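1/ I want to write a few posts about saying Kaddish for my mother. The eleven months finished in April. English is my third language, so please be patient with me if a sentence comes out crooked.

2/ I grew up in Braltska. We had one small synagogue there and it was open mostly for the holidays. My grandfather knew the prayers by heart. My mother knew the tunes but not so many of the words. I knew when to stand up and when to sit down.

3/ When she died I was already living here. The rabbi asked me on the phone if I planned to say Kaddish, and I said yes before I understood what I was promising. A minyan every day. Morning service at 6:40, then again in the evening.

4/ For those who do not know it: the Mourner's Kaddish does not mention death. It does not mention the person who died. It is in Aramaic and it praises the name of God, and the people in the room answer you. You cannot say it alone. Ten have to be there.

5/ In our synagogue women are counted, so I was one of the ten. I know that in other places it is different and I respect them. I don't want to argue about it in the replies. I have read these arguments already, very long ones.

6/ The first week I read from the page with English letters. I made a mistake in the same word each time, "v'yishtabach." An old man in the second row said it a little louder than the others, exactly at that place, so that I could follow him. He never spoke to me about it. After a month he stopped doing it and I noticed that I was saying it right.

7/ The numbers, because someone asked me. I missed 18 services. Most were from the flu in winter and a few from flights. I felt guilty for each one, until the rabbi told me that my mother was surely not keeping a list. She did keep lists, of everything, but I understood what he meant.

8/ There is a custom to stop after eleven months and not twelve. The tradition says the wicked need a full year of judgment, and a child should not suggest that the parent was wicked. I find this very delicate. The law is protecting the feelings of somebody who is gone, or maybe the feelings of the one who stays.

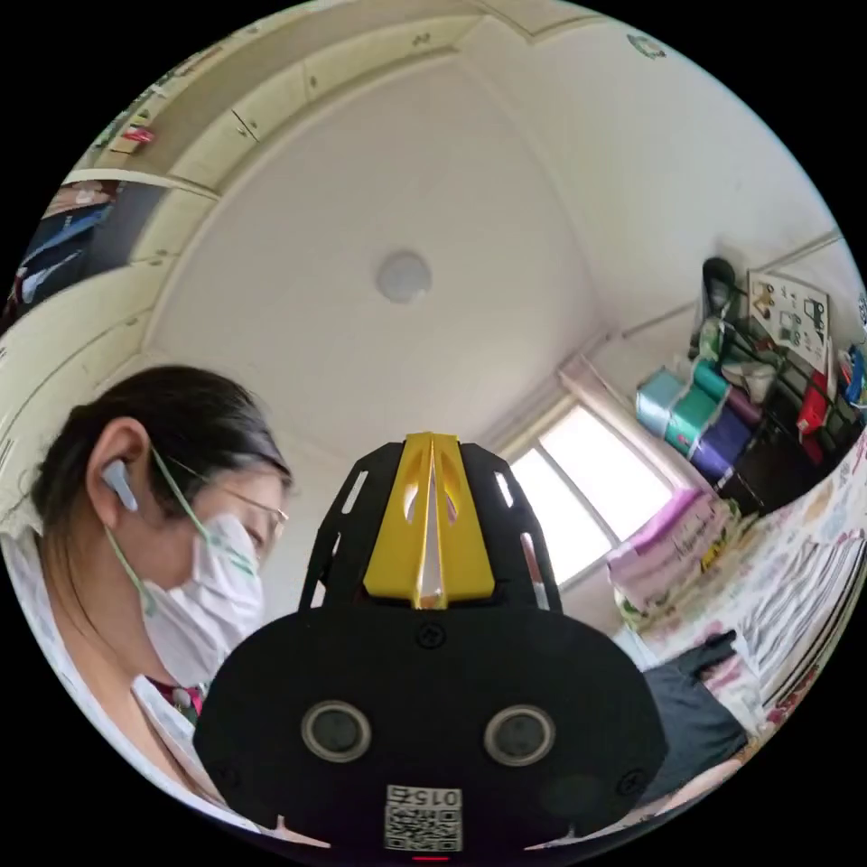

Mask, glasses, one earbud in. Head down, leaning forward.

9/ Now about psalms. On my bus ride I started to listen to Tehillim, one each day, in Hebrew first and then in translation. I began with Psalm 1 like a good student. By Psalm 30 I had stopped going in order. I went where I needed to go.

10/ Psalm 27 I heard so many times that I can say it without the book. "Though my father and my mother have forsaken me, the Lord will take me in." For years I thought this verse was about bad parents. Then I heard it as an orphan, and it is only about parents who are not here anymore. The Hebrew word is the same. I am the one who changed.

11/ A reader asked what I do with the psalms that are angry. There are many of these. I listen to them also. I skipped Psalm 109 twice and then decided it is not honest to take only the sweet ones.

12/ Back to the minyan. In a small community the tenth person is a very important person. One morning in January, with ice on the street, we were nine until 7:05. Everybody looked at the door. Then a man came in who wanted only to ask about parking. He turned out to be Jewish and he stayed forty minutes. He did not have a kippah so somebody gave him one from a bar mitzvah, with another boy's name inside.

13/ I traveled for work during that year, 2 long trips. In each city I had to write to strangers: "I am a mourner, may I come?" The answer was always yes. In one place they kept the service waiting for me because my train was late. I had never met any of them and I will probably not meet them again.

14/ In one of those cities the women's section was behind a curtain and I said Kaddish quietly from there. I did not know if anyone heard. Then came the "amen," from both sides of the curtain. I had to sit down after.

15/ I should say something about the days when I felt nothing. They were the majority. I stood up, I said the words, I thought about the laundry or about an email. In the beginning I was ashamed of this. Later I asked a woman who had finished her own eleven months and she said, "So you thought about the laundry standing up, facing Jerusalem." I wrote it in the back of my siddur.

16/ My last Kaddish was at an evening service. I expected something big. It was the usual people and the heating was making its noise. Afterward I put out herring, crackers and a small bottle, as is the custom here, and we said l'chaim. The old man from the second row took two pieces of herring and wished that my mother's soul should have an aliyah.

17/ The next morning I woke up at the same hour. I had no obligation to go anymore. I lay there for maybe ten minutes and then I went. A man whose brother died in March was saying Kaddish and he was reading from the page with English letters. He stopped at "v'yishtabach." I said it a little louder.

18/ Some practical things, if you are just starting:
Ask for the printed page, they always have one.
Tell the gabbai your name, so that they expect you and call you when you are late.
Keep a tissue in the pocket of the coat, not in the bag.
You may go slowly. They will wait for you.

19/ Many people wrote to me privately after the first posts and I am trying to answer everyone. To the one who asked if it is too late to begin in the fifth month: please ask your own rabbi, but mine would tell you to come tomorrow morning.

20/ The first yahrzeit is next month. I have the candle already, it is in the kitchen cabinet behind the tea. I will write again after.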